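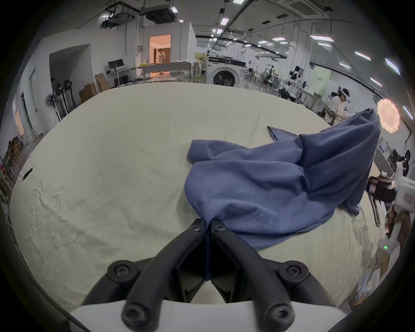 Date: April 3, 2019
Subject: Re: [erkness-users] Left finger not opening after a pinch

> We have two of the hand-held Erkness grippers on cloth folding. Since
> February one of them sometimes stays shut after pinching a thick fold.
> The trigger comes back, the fingers don't. Is it the spring or the
> firmware? We are on the Latau driver, default settings.

We had the same fault and it was neither, at least on ours. One of the mounting bolts on the left arm had backed out far enough for the finger to tilt under load. With a thin fold you don't notice. With knitwear bunched up in the tips the finger leans over and binds.

What we saw in the logs was 17 stuck closures in 50 folds, all on sweatshirts and none on tea towels. The driver reported "open" every time, so don't trust the status. It reads the motor and knows nothing about the fingers.

To check, power off, hold the base and push each finger sideways by hand. Any play at all and the bolts want doing. We took them out one at a time, cleaned the threads and put them back with a drop of threadlocker. The small tip screws were fine - leave those alone.

Please don't pull the cloth free with the power on. One of ours let go suddenly and nipped a thumb. No real harm, but it went in the accident book.

It has run for 7 weeks since without sticking. I haven't tried the Sarkora fingers, so can't say if they do the same.

Priedītis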